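Print this page | E-mail this page

Last updated: Wednesday, August 26, 2020

Meireles Laboratory
Equipment Planning Meeting: Minutes

Present: manipulation group, electronics shop, purchasing, facilities. Apologies were received from the safety office, which sent written remarks on item 5.

1. Minutes of the previous meeting

Approved with one correction. The quotation for linear rails under "Other purchases" was listed as valid for 60 days. It was valid for 30 and has lapsed. Purchasing will request a new one if the rails are still wanted.

2. Status of the two-arm station

The manipulation group reported on the can-handling task. Both arms are in service with the black multi-fingered hands. The work surface is still foam tile laid on the floor, with tape crosses for can placement and the green tray between them. The group asked that no changes be made to the tray or the tape positions until the current set of trials is complete, as any change means that earlier trials cannot be compared with later ones.

The left and right hands are scheduled separately for service. Finger joint screws are to be checked at the start of each week. Electronics noted that the service log has gaps and asked that an entry be made even when no screw needed attention.

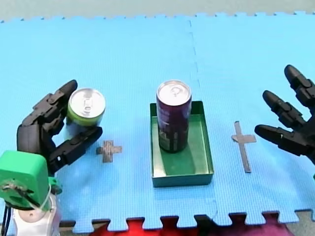 Two-arm station, can task. Left hand holding a can; second can upright in the tray; right hand open.

Cable routing at the wrist was discussed at length. Electronics prefers a molded strain relief fixed to the wrist housing. The manipulation group prefers a clip that can be removed without tools. Agreed to price both. The choice will be made on cost and on the time needed to take a hand off and put it back.

3. Spare hands and spare parts

The current budget line covers parts only. The manipulation group requested one complete spare hand, to fit either arm if the supplier can provide a reversible palm. Two suppliers were considered.

Hilby: quotes a complete hand with a lead time of 37 working days. Finger links are sold singly. The palm is not reversible, so a left and a right would have to be stocked.

Clovuvis: quotes a reversible palm but sells fingers only as full sets. Lead time was not stated in the quotation. Purchasing has asked for it in writing.

Purchasing pointed out that the Hilby figure excludes shipping and that the Clovuvis figure includes it. The two totals in the circulated table are therefore not comparable. A corrected table will be sent out before any vote.

Agreed: no complete hand to be ordered this quarter. Agreed: 100 finger joint screws and 4 replacement fingertips to be ordered now from the parts line.

4. Work surface and fixtures

Facilities asked whether the station could be raised to bench height in the coming year. A bench would free floor space and make it easier to reach the arm bases. The manipulation group had no objection in principle but asked that the move wait until January, after the can trials.

A Wesimano bench frame was proposed. The listed price is $1,042 without a top. Facilities will confirm the rated load and whether the feet can be bolted to the existing slab. If foam tile is to be used on the bench, it should be bought in the same thickness as at present. Mixed tile colors are acceptable outside the working area.

Tape for markers remains a consumable and needs no separate approval. The group was asked to record the marker positions on a drawing with dimensions before any tile is lifted.

5. Safety remarks (written)

The safety office asks that cables along the arms be inspected when each hand is serviced, and that the stop button be reachable from both sides if the station goes onto a bench. The second point affects the price of the move. Electronics will quote for a second button and the wiring.

Only empty cans are to be used until a spill procedure is filed. The manipulation group will draft it.

6. Budget carryover

Purchasing stated that unspent funds on the parts line do not carry over. Funds on the capital line do, with a written request. The bench frame may be charged to capital if it is ordered together with its top. Ordered separately, both items fall below the capital limit and would have to come from parts. Facilities to obtain one quotation covering both.

7. Actions

Purchasing: corrected supplier table; written lead time from Clovuvis; order for screws and fingertips.
Electronics: prices for molded strain relief and removable clip; quotation for second stop button.
Facilities: rated load and floor fixing for the Wesimano frame; combined quotation with top.
Manipulation group: dimensioned drawing of marker positions; draft spill procedure; service log brought up to date.

8. Next meeting

To be called by purchasing when the corrected table is ready. Items for the agenda should be sent to the planning mailbox.

Print this page | E-mail this page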